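卓上の片付け(使い捨て包材)

出典: 暮らしと作業の小事典
この項目は書きかけの節があります。加筆歓迎。分別の細目は地域差が大きいので、自治体名なしで断定しないこと。

卓上の片付け(たくじょうのかたづけ)は、飲食や軽作業のあと、台の上に残った紙コップ、包み紙、アルミホイル、袋などを取り除き、台を次に使える状態へ戻す作業。食器を下げて洗う「下膳」とは普通分けて扱う。ただし境目はあいまいで、食堂によっては全部まとめて「下げもの」と呼ぶ。本項では主に使い捨て包材を扱う。陶器・金属食器は「下膳」を参照。

目次
1 名称
2 歴史
3 対象となるもの
 3.1 紙コップ
 3.2 アルミホイル
 3.3 茶色の紙
 3.4 透明な袋
4 台と受けもの
5 手順
6 分別上の問題
7 臭い・虫
8 各地の慣行
9 表現と教育
10 用語
11 脚注
12 関連項目

名称

「片付け」は広い語で、物を元の場所へ戻すことも、捨てることも含む。台の上に限る場合に「卓上の」を付ける。作業場では「台上清掃」「台戻し」、飲食店では「バッシング」とも。バッシングは英語の bussing から。非難の意味のバッシング(bashing)とは別語。混同多し。

家庭では特に名前がない。「ちょっとテーブル片して」で済む。「片す」は関東でよく聞く言い方とされるが、他地域でも通じることが多い。西日本の一部では「なおす」が近いものの、こちらは戻す、しまうの意味が強く、ごみを捨てる場面には使いにくい。紙コップを「なおす」と言えば普通は棚に戻すほう。

「ごみ拾い」は床や屋外が対象。卓上のものを拾うとはあまり言わない。

歴史

使い捨て包材が卓上に残るようになったのは、紙コップやアルミホイルが安く出回ってからのこと。それ以前、弁当の包みは竹の皮、経木、新聞紙、風呂敷など。風呂敷は持ち帰る。竹の皮は洗ってまた使う家もあった。経木は燃やす。台の上に残るものが少なく、片付けといえば布巾がけが中心だった。

紙コップは20世紀に入って、共用のひしゃくやコップを避ける衛生上の理由から広まった。列車、学校、事務所。やがて自動販売機の飲み物にも。アルミホイルは錫箔に代わるもので、料理用・包装用として一般家庭に入るのは第二次大戦後とみてよい。

持ち帰りの食事が増えると、食べる場所と調理する場所が離れる。包材はすべて食べた側に残る。作業台、会議机、公園のテーブル。もともと食事のためではない台で食べる習慣が、卓上の片付けを独立した作業にした、というのが食具史を書いたエドガル・エチェベリ(Édgar Echeverri)の説[1]。異論もあり、ヴィルヤゥルムル・トフト(Vilhjálmur Toft)は洗い場の人手が減ったことのほうを重く見る[2]。両者の年代の取り方が違うので、単純には比べられない。要出典の箇所が残る。

対象となるもの

紙コップ

紙を筒状に巻き、底紙をはめたもの。口は外側へ巻いてある(縁巻き)。内側は水を通さないよう、ポリエチレンなどの薄い層を付けるのが普通。昔は蝋引き。冷たい飲み物用には両面加工もある。

片付けの観点では、
・軽い。風や袖で倒れる
・口が開いたまま残る。飲み残しに注意
・重ねられる。重ねると体積がぐっと減る
・つぶすと重ならない

つぶすか重ねるかは好みの問題として扱われがちだが、数が多ければ重ねるほうが袋に入る。少なければどちらでも。飲み残しがあるまま重ねると下のコップから溢れるので、先に流しか残水入れに空ける。氷も同様。

内側の色は白、クリーム、生成りなど。コーヒーの染みが残った内側は茶色い輪になる。色だけで使用済みかどうかは分からないことがあり、未使用の紙コップが間違って捨てられる例は多い。伏せておく、スリーブに入れておく、などで区別する。

蓋はプラスチックのことが多く、別に外す。スリーブ(熱よけの紙)は紙として出せる地域あり。

アルミホイル

アルミニウムを薄く延ばした箔。握り飯、サンドイッチ、焼き芋、ケーキ、ブリトーなど。形に沿って付き、一度折れた皺は戻らない。中身を抜いても形が残るため、外から見て入っているのか空なのか見分けにくい。細長い塊のまま机に残ったホイルは、持ってみるまで分からない。

片付ける前に開けて確かめるのが確実。食べかけの場合は持ち主に聞く。聞ける相手がいなければ、しばらく置く。どれだけ置くかは場所次第。

丸めると小さくなる。小さすぎる玉は選別設備で落ちることがあるため、ある程度の大きさにまとめるよう案内している地域もある。汚れのひどいもの、油が染みたものは不燃や可燃に回す例が多い。洗えば資源になる、とする地域もあるが、洗う手間と見合うかは議論がある。

紙にアルミを貼ったもの(アルミ蒸着紙、貼り合わせ紙)はホイルではない。くしゃっと握って、手を離して開いてくるなら紙かフィルムの貼り合わせが疑わしい。アルミ箔だけなら、握った形のまま。古くからある見分け方で、簡単。

端が意外に鋭い。指を切る人がいる。

茶色の紙

未晒しのクラフト紙など。紙袋、包み紙、敷き紙、緩衝材。漂白しない木材パルプの色で、薄茶から濃い茶まで幅がある。厚みもまちまち。丸めた状態で残っていることが多く、丸めた玉は転がるため卓の端に寄りやすい。落ちる。

丸めた紙はほどかないと中が分からない。ガム、串、割れた小物、使用済みの楊枝などが包まれていることがある。手で強く握りつぶすのは避ける。

汚れていなければ古紙。油染みは不可。食品に触れた紙はすべて不可とする地域もある。緩衝材として使われていた茶色の紙は、広げて畳めば何度か使える。畳んで引き出しに貯める家庭は多いが、貯めすぎて引き出しが開かなくなることもよく聞く。

透明な袋

ポリエチレンまたはポリプロピレン。前者は柔らかく伸び、後者はパリパリと音がする。透明なため見落とされやすい。他のものの下に敷かれているとなおさらで、上の包みを取ったあと袋だけ台に張り付いて残る、というのが典型的な取り残し。水気があると特に付く。

拭く前に手のひらで台をなでて確かめる方法がある。目で見るより早いという人も。

空の袋は結ばずに。結ぶと中の空気が抜けない。

その他

割り箸、箸袋、楊枝、ストロー、小袋の調味料、おしぼり、レシート。小袋の調味料は未開封なら戻す場所があるが、飲食店では衛生上戻さないのが普通。レシートは感熱紙で、古紙に入れない。

台と受けもの

片付けやすさは台で決まる部分が大きい。白い台は汚れが見えるかわり、白い紙コップや紙ナプキンが埋もれる。濃い色の台は逆。艶のある面ではホイルの反射が紛らわしい。縁のない平らな台なら、くずを端まで寄せて受けものへ落とせる。縁のある台ではできない。

形は長方形が多い。並べやすく、手が奥まで届く幅のものを選ぶ。届かない幅の台は、両側から片付けることになる。丸い台は寄せる方向が決まらず、くずが散りやすいとされる。

受けものには大きく分けてトレーと深い容器の2種類がある。

トレーは浅く、縁が立っている。中身が見えるので、捨てる前にもう一度確認できる。運ぶのに向き、溜めるのには向かない。青、赤、灰など色付きのものを用途で使い分ける職場が多く、青いトレーを「残すもの」、赤を「捨てるもの」に当てる例もあれば、その逆もある。色の意味は共通ではない。初めての職場では必ず確かめる。ウルキッツ(Wurkitz)という商品名の重ね置き式トレーが解説書によく出てくるが、これは縁の四隅に切り欠きがあって、重ねたまま中を覗ける型。

深い容器は溜めるためのもの。口の縁が広く張り出したものは、袋をかぶせて縁で折り返すことができ、袋がずり落ちにくい。床に置くことが多い。台より高い容器だとくずを払い落とせないので、台の面より低いものがよい。ただし低すぎると外す。

置き場所。利き手側に深い容器、反対側にトレー、というのが教科書的な配置で、右利きなら右に容器、左にトレー。左利きなら入れ替える。もっとも台が壁に付いている、通路がある、柱がある、などで教科書どおりには置けないことが多い。床に通路の線が引いてある作業場では、容器を線の外へ出さない。線の色の意味も場所ごとに違う。黄色は区画や注意に使われることが多い。

床はコンクリート、塗り床、板など。コンクリートは落としたものを拾いやすいが、飲み残しをこぼすと染みになる。塗り床なら拭けば済む。

作業場の台の一例では、白い長方形の台の左に縁の立った青いプラスチックのトレー、右手に縁の広いオフホワイトの大きな容器。台の上には口の開いた白い紙コップ、その右に皺だらけで細長いアルミホイルの包み、手前の縁近くに丸めた茶色の紙。透明な袋は包みの下から一部が覗いているだけで、見落としやすい位置にある。

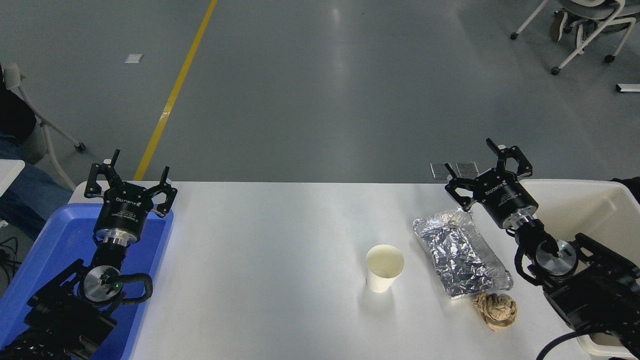

手順

定まった規格はない。以下は食堂や作業場の手引きに共通してみられる順番。

1. 残すものを除ける
鍵、筆記具、眼鏡、書類、電話。ごみより先に。卓上の片付けで起きる苦情のうち、いちばん多いのが捨ててはいけないものを捨てたというもの。トレーに集めておき、最後に戻す。

2. 液体を空ける
紙コップ、缶、瓶。残水入れがあればそこへ。なければ流し。紙コップは立てたまま運ぶ。傾けて重ねない。

3. 包みを確かめる
ホイル、紙袋、折り箱。持って重さを見る。重ければ開ける。軽くても開ける人はいる。

4. 大きいものから取る
大きいものを先に除けると、下にあったものが出てくる。袋、ナプキン、レシート。下から出てきたものを見落とさないこと。

5. 小さいものを寄せる
手、台拭き、卓上ほうき、カード状のへらなど。一方向に。往復させると広がる。丸めた紙は先に手で取っておく。寄せている途中で転がるため。

6. 拭く
乾いたくずを取りきってから。濡れ布巾を先に使うと、くずが布巾に付いて台に塗り広げることになる。粉砂糖、小麦粉、おがくずの類は特に。端から端へ、面を替えながら。最後に縁。縁は忘れられやすい。

7. 戻す
除けたものを元の位置へ。椅子を入れる。容器の口を確認。袋が八分目なら替える。

急ぐときは1、2、4だけでもよい。とりあえず台は空く。残りは後で。

人数が2人なら、1人が台の上、もう1人が容器を持って回る。3人以上だと台の周りで手がぶつかるため、台を分けたほうが早い。スナイディス・ハフステイン(Snædís Hafstein)の手引き[3]では、1人が台に触れる、もう1人は台に触れない、という分け方をはっきり書いている。汚れた手と清潔な手を分けるためで、厨房の考え方に近い。

手袋は場面による。食べ物を扱う場所では替えるか外すかを決めておく。手袋をしたまま残すものに触ると、結局油が付く。眼鏡がよくやられる。

道具をつかむ側の話

トングで拾う場合、対象ごとに向き不向きがある。紙コップは胴を横から挟むとへこむ。縁をつまむか、口から片側の先を入れて壁を挟むと形が保てる。へこんでもかまわないなら横から。ホイルの包みは滑るが、皺に先が掛かるので案外持てる。強く挟むと中身がつぶれる。丸めた紙はどこを挟んでもよい。透明な袋は台に張り付いているとトングでは取りにくく、端を一度浮かせる必要がある。指のほうが早い。

先の広いトングは紙向き、先の細いものは袋やストロー向き。兼用は中途半端、という意見と、持ち替える手間がないぶん兼用がよい、という意見が併存。

分別上の問題

卓上に残るものは素材が混ざる。しかも食品が付いている。分別の難しさの大半はここ。

紙コップは紙に見えて、内側に樹脂の層がある。一般の古紙に混ぜると再生工程でうまくほぐれず、禁忌品に入れている地域が多い。専用回収をする施設ではこの限りでない。どちらに出すかは、施設の表示に従う。

アルミホイルは金属。可燃に入れる地域もあり、資源の金属に入れる地域もあり、不燃もある。三者三様で、引っ越した人が最初に迷う品目のひとつ。

茶色の紙は汚れ次第。

透明な袋は容器包装プラスチックに当たることが多いが、汚れの程度、また商品の包装だったか、買って使った保存袋だったかで扱いが変わる地域がある。後者の区別は利用者には分かりにくく、たびたび問題になる。

複数の素材が重なったもの、たとえば袋に入ったホイル包みは、分けてから出すのが原則。面倒。そのまま可燃に入れられがち。施設側で口の形を変えた容器を並べる(コップ用は丸、紙用は細長い口)と分別率が上がるという報告はよく引かれるが、口が塞がりやすい欠点もある。丸い口に丸めた紙を詰める人がいる。

ラヌドブリッジ(Lanudbridge)の共同食堂では、ひと季節に集めた卓上残置物を品目別に数えており、総数は3,567点。内訳の表は元の報告書に載っているものの、「紙くず」に箸袋を含めるかどうかが途中の月で変わっているため、品目どうしの比較には向かない[4]。総数だけ引くのが無難。

臭い・虫

放置した場合に最初に問題になるのは、たいてい飲み残し。甘い飲料、乳の入ったもの。次に果物の皮。紙やホイル自体は臭わないが、付いた脂は古くなると臭う。夏は早い。

コバエは紙コップの底に少し残った液にも寄る。空けてから捨てる、これだけでかなり違う。容器の袋を替えるとき、底に漏れた液も拭くこと。袋だけ替えて容器の底をそのままにするのがよくある失敗。

魚の包みは二重にして口を閉じる。冬でも。

蟻。一度道ができると台を拭いただけでは来続けるので、脚まで拭く。

各地の慣行

自分で片付けるか、店が片付けるかは、店の形式による差と、地域による差がある。

日本では、セルフサービスの食堂・フードコートで客が返却口へ運ぶ習慣が根付いている。学校給食の影響がよく言われるが、確かめようがない部分もある。公園や花見の席ではごみの持ち帰りが呼びかけられ、卓上の片付けがそのまま荷造りになる。ホイルや紙は畳んで弁当箱の中へ戻す、という知恵。

欧州の屋外カフェでは、店の人が下げることが多い。客が重ねてしまうとかえって持ちにくい、とも。親切のつもりで皿の間に紙ナプキンを挟むと、厨房側では外す手間が増える。

プットホルム(Putholm)の木工組合には「9時の台」という決まりがある。夜9時に全部の台の上を空にする。空でない台のものは、持ち主が分からなければ青いかごに移し、火曜日に処分する。食べかけの包みだけは例外で、その晩のうちに捨てる。かごに名前を書いた紙を入れておけば翌週まで待ってもらえるが、食べ物には効かない。

ハフソールソン(Hafþórsson)の社員食堂では卓上に小さな紙の箱を置き、包み紙をそこへ入れてもらう方式。折り箱は古いカレンダーから作る。1月に大量にできる。2月には使いきってしまうこともあり、その後は普通の紙。

表現と教育

学校では、給食や弁当の後の机拭きとして教わる。拭く方向を決める、隣の人の机に寄せない、など。幼児には「コップさん、紙さん、ぎんがみさん」の順で集めさせる遊び歌がある園も。ぎんがみは本来は銀紙で、アルミホイルとは限らないが、子供向けにはまとめてこう呼ぶ。

絵画では食後の卓を描いたものが静物画に数多く、レモンの皮、倒れた杯、皺の寄った布などが定番の題材。紙コップとホイルはさすがに古典にはないものの、20世紀後半以降の写真や写実絵画には珍しくない。皺だらけのホイルは反射の描写の練習題材としても使われる。折り目ごとに明暗が変わるため、根気のいる題材。

ヴィラズ・ヴィーダリン(Villads Vídalín)の短編集に、片付けられない卓をめぐる一篇がある。3日のあいだ、誰が最初に紙コップを捨てるかを同居人どうしで待つ話。結末は本項では触れない。

用語

台戻し
 台を使う前の状態へ戻すこと。物の位置まで含む。

残水
 飲み残しの液体。ざんすい。のこりみず、とは普通読まない。

下敷き残り
 他のものの下にあったために取り残された袋や紙。現場の言い方で、辞書には見えない。

縁拭き
 台の側面と縁を拭くこと。省略されがち。

見切り
 持ち主の分からない物を捨てると決めること、またその時刻。「見切りは閉店後」のように使う。

重ね取り
 紙コップを重ねながら回収すること。片手でできる枚数に限りがあり、長くなると曲がって倒れる。

脚注

1. エドガル・エチェベリ『食べる場所の小史』、第4章。邦訳は抄訳で、この章の後半が省かれてている。
2. ヴィルヤゥルムル・トフト「洗い場の縮小と包材」。講演録。年代の起点がエチェベリと異なる。
3. スナイディス・ハフステイン『共同食堂の手引き』。版によって手順の番号が違う。本項の番号とも対応しない。
4. ラヌドブリッジ共同食堂の残置物調査。集計はハフソール・クヴァラン(Hafþór Kvaran)。月ごとの品目定義は巻末の注を参照のこと。

関連項目

下膳
紙コップ
アルミホイル
クラフト紙
布巾
卓上ほうき
ごみの分別
容器包装
弁当
バッシング(曖昧さ回避)

この項目の「各地の慣行」節は日本と欧州に偏っています。他地域の記述を加えてくださる方は、ノートに出典を先に書いてください。「臭い・虫」節の分割提案は継続中。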